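Wednesday, late, kitchen table

Tea is made, shoes are off, and I have promised myself I'll write this down before bed for once, since last week's entry never got past the weather. It was a long one at Proltdale today (my first full early shift back since the vacation) and I'm still wide awake, which is what happens when you drink coffee at four in the afternoon like a fool.
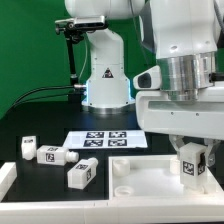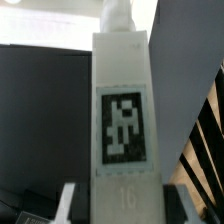
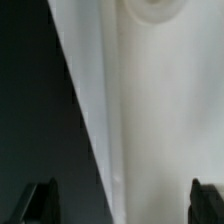 So why does a plane that looks perfectly clean still get sent back for a second spray?

The fluid only protects the wings for a certain stretch of time, and the clock starts when the last coat starts going on. If snow is still coming down and the line for the runway is slow, that time can run out before the plane gets its turn, and then the crew has to have it checked or treated all over again. My sister asked me that on the phone tonight, after her neighbor sat through it and came home furious, and I was pleased with myself for getting the answer out in one breath. She said it sounded like painting a fence in the rain. Well, sort of!

Anyway, the day. We weren't deicing anything, it was only wet and gray, but the whole morning was given over to the new boarding arrangement at the east gates, and I have been dreading it since November. For anyone reading this after I'm gone (hello, kids), the idea is that people stay in the big seating area with the windows until their row group is called, and only then come down the corridor, so there's no more of that shuffling crowd in front of the desk with everybody pretending not to look at everybody else's boarding pass. It was Dariusz Gajewski's plan from the start, and he walked up and down in his good jacket all morning looking like a man whose daughter is getting married.

The first departure was the Desby flight, a small one, 43 people and a very nice cello that had its own seat. It went beautifully. I called the groups, they came down the corridor in little bunches, the door was closed early, and Bronisława gave me a thumbs-up from the other desk. I should have known right then that we'd used up our luck.

The second was Essien, with 71 on the list, and the speaker at the window end of the seating area decided to stop working. I was calling groups in my best clear voice and half the room couldn't hear a word of it. They sat there as good as gold, reading and eating sandwiches, while I stood at the desk wondering where on earth everybody was. Lech Piątek finally went in and called the groups himself, walking between the seats with his hands cupped around his mouth like somebody selling peanuts at a ball game. He has a lovely deep voice and people enjoyed it, I think. One little boy started repeating every group after him, louder and louder, and by the last one the whole back row was joining in.

We left eight minutes late, which in the old days would have counted as on time, but there is a form for it now and I had to fill it in. There's a box for the reason and none of the choices was anything like a dead speaker. I put it under "facilities" and wrote a paragraph in the margin. Dariusz read it over my shoulder and asked me to make it shorter.

Had lunch with Bronisława on the bench by the staff entrance, under the little roof. She is thinking of moving over to the lost property office, where the hours are regular, and I told her she should do it, and then spent the afternoon wishing I'd kept my mouth shut. We've worked side by side through two changes of uniform and that terrible winter with the frozen jet bridge. I would miss her an awful lot. She brought beet soup in a thermos and gave me most of it.

The afternoon was slower. An older gentleman going to Sturum to see his new granddaughter was so afraid of missing his call that he asked if he could just sit on the chair beside my desk, and of course he could. He showed me all his pictures of the baby, then some of his tomatoes, and then the baby again. When his group came up I walked him down the corridor to the door myself, and he shook my hand very formally and told me I ran a tidy airport. I didn't correct him. I've been carrying that around all evening like a medal.

Somebody is supposed to come and look at the speaker tomorrow. Leszek says he's heard that before, and he's been there longer than any of us, so I've packed my throat lozenges just in case, and the good walking shoes too.

Things to remember: return Bronisława's thermos (it's on the drainboard). Ask about swapping the Sunday shift so I can go to Mother's. Call Stanisława Jabłońska back about the choir tickets, which I have now forgotten three days running, poor woman.

It's raining harder now and I can hear the gutter going. Alarm is set. Lights out.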